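Right, thread on servicing a two-arm cell when you've got no service contract and not much bench space. Ours is called Nosby. Long one, mute me now if cable clips bore you.

17 August 2026

Background for new followers. Nosby lives in the Iltholm workshop, two arms mounted either side of a central base, a gripper and a small camera on each wrist, another camera up at the head. It works over a white table. I look after it, which mostly means I wipe it, tighten it and argue with it.

It had been dropping things since June. Well, not dropping. Slipping. You'd close on something long and thin, lift, and the far end would slowly swing down like a railway signal. Very annoying to watch!

My first thought was grip force, so I turned the grip force up. Please don't do this. It hides the problem for a week and then you've got a slipping gripper and grumpy finger joints as well.

So this time I did it properly, arm off, fingers open, everything cleaned before I touched a single setting. Order I do it in now: pads, finger screws, wrist, camera mount, cables, zero, then software. Software LAST. I have to write it on my hand.

Pads first. Ours are the dark ribbed sort, held in a recess on the inside face of each finger. The ribs fill up with whatever you've been picking up. Ours were so packed they'd gone practically flat, and flat rubber on smooth wood is hopeless.

Don't scrape them with a blade (I did, years ago, on a different machine, and I can still picture the little curl of rubber coming off). Old toothbrush, warm water, drop of washing-up liquid, and then leave them somewhere airy overnight. No solvent. It makes them feel lovely and grabby for a day and then they go hard and shiny.

Someone always asks about spare pads. I get mine from Sollon, they'll sell you them in small bags if you ring up. The ones I had in the drawer were a touch thicker than what came off, so check yours before you fit a mixed set. One thick and one thin and the gripper closes off centre, and you'll spend an afternoon blaming the camera.

Ask me how I spent my afternoon.

Next, finger screws. Put a straight bit of wood between the fingers, close gently, and look down the length of it from the wrist camera. If the wood sits straight up the picture, happy days. If it leans, something's loose or something's the wrong thickness. You can see a lean there long before you'd spot it standing next to the table.
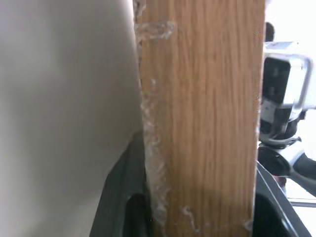 Then I do the same again on the other arm, and I write down which arm I've done, and I still forget. There's a strip of masking tape on the toolbox lid now with L and R on it. Low tech, works a treat.

On tightness. I'm not going to give you a number as your gripper isn't my gripper. Get it out of your manual. What I will say is do them a bit at a time, side to side, like wheel nuts on a car, or the finger plate pulls skew and you've built in the very thing you were trying to get rid of.

A small dab of thread lock on the finger screws, none at all on the camera mount. You'll want that camera off again sooner than you think.

Wood is good for testing, by the way, much better than metal bar. You get grain to look at. If the lines of the grain shift against the edge of the pad when you tilt the wrist, it's creeping, even if the whole piece looks steady. Offcuts are fine. Mine have got old tape on them, chalky white crud down the side, nicks, the lot.

Though do turn the crud away from the pads, ha. I had a lovely repeatable slip for ages and it was just crumbs getting rolled along under the rubber.

Tilt test goes like this. Hold the wood near one end so most of the weight is hanging out. Turn the wrist slowly until it's level. Wait. Put the kettle on if you like (within sight of the stop button, please). Come back and see if it's still level.

Then the other way up, then again quickly. The quick one is what finds a tired pad. A slow lift is very forgiving and will tell you everything's wonderful.

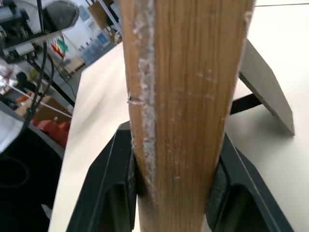 If you do get creep after clean pads and tight screws, swap the pads left to right before you order anything. If the fault moves with the pads, it's pads. If it stays with the finger, it's the finger. Saved me a parts order from Chou that I was about thirty seconds from placing, basket full and everything.

(Nothing against Chou, they do our cables and they're very patient with me on the phone.)

Speaking of which. CABLES. I could do a whole other thread. I'll try to be brief, I won't manage it.

Each wrist has its own lot hanging off it and they need slack, a proper long curve of it, or the arm tugs them every time it reaches across. But if there's too much slack they catch on the table edge on the way back. Somewhere between those is a happy loop, and you only find it by moving the arm through its worst reach and watching the cable instead of the gripper.

Do that by hand, power off, brakes released, with a second person if the arm is heavy enough to flop. I've got a decent pair of shoulders and I still wouldn't do the upper joint on my own.

What I look for: shiny patches on the outer jacket (it's rubbing), a bend that stays bent once you let go (it's tired inside), and any clip that's slid along from where you put it. Hook and loop straps at the wrist, never zip ties. A zip tie pulled tight on a camera lead is a fault waiting for the day you have visitors.

Reply from me to me: yes, I know there's a tangle behind the table as well. It's on the list. It's been on the list a while.

Joint rings next. Those thick black ribbed collars at the elbows collect fluff and dust in the grooves. Soft brush, dry cloth, done. I turn the joint a little, brush, turn, brush. Quite soothing. Don't go blowing compressed air at them, you'll only send the muck further in than it wanted to go.

Screw holes on the silver casings, leave them alone! They look like they want something putting in them. They don't.

Now zero. Both arms to their home marks, set it, power cycle, send them home again and check the marks still line up. Ours came back a hair out on the right side the first time. I did it three times before I trusted it. Third time lovely.

And this is where having a pair of arms gets interesting — each one can be perfectly happy on its own and still disagree with its mate. They've both got to mean the same thing by "the middle of the table".

So last job is a shared hold. Something flat and stiff, one side each. If the arms disagree you'll feel it in the thing they're holding before you see it anywhere else. It twists, or it creaks, or one gripper gets slowly dragged round. I like a picture frame for this, thin border, nice honest straight edges, and it complains early.

Keep it low over the table, tip it gently one way, stop, tip it back. Hand near the stop the whole time. If it's got glass in it, wear your glasses, I mean it.
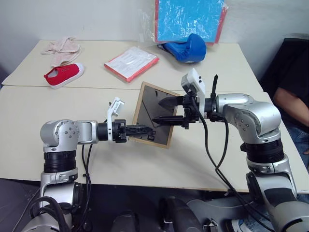

Bench Notes, Issue 80

Where was I. Twisting. If one side leads the other, don't go fiddling with both arms. Pick the one you trust and call that the truth, then bring the other one to it. I always trust the left. No good reason, it was just the first one I ever set up properly.

Small corrections, too. Tiny change, shared hold, look, tiny change. The temptation is to make one big heroic adjustment and it always overshoots and then you've lost the place you started from. Write the old values down first. On paper. Paper doesn't get overwritten when you press save.

Also check your table while you're there. Ours is in a front section and a back section with a join between, and if the front bit gets nudged, everything you taught at the front is wrong and everything at the back is fine. That is a horrible one to track down. I've drawn pencil lines on the floor round the legs.

And have a tidy-up rule for the back section. Ours collects all sorts of stuff waiting its turn, which is fine as long as none of it creeps into the reach of the elbows. Elbows swing wider than you'd think when the grippers come close together.

Kit, for those asking: toothbrush, soft paintbrush, lint-free cloths, the proper hex keys (not the ones from the flat-pack wardrobe), hook and loop straps, pencil, a wooden offcut, mug.

How often? I'm going to do pads every couple of weeks and the rest when something feels off. I'm sure there's a proper schedule in the manual. I'm sure I'll read it.

Someone's asked in the replies if you can skip the shared hold when you only use one arm at a time. You can, but do it once in a while anyway. It's a good way of catching a wrist that's been knocked, and people lean on things.

And someone else wants the cable thread. Fine. Give me a few days, I need to sort out the tangle first or you'll all zoom in on it.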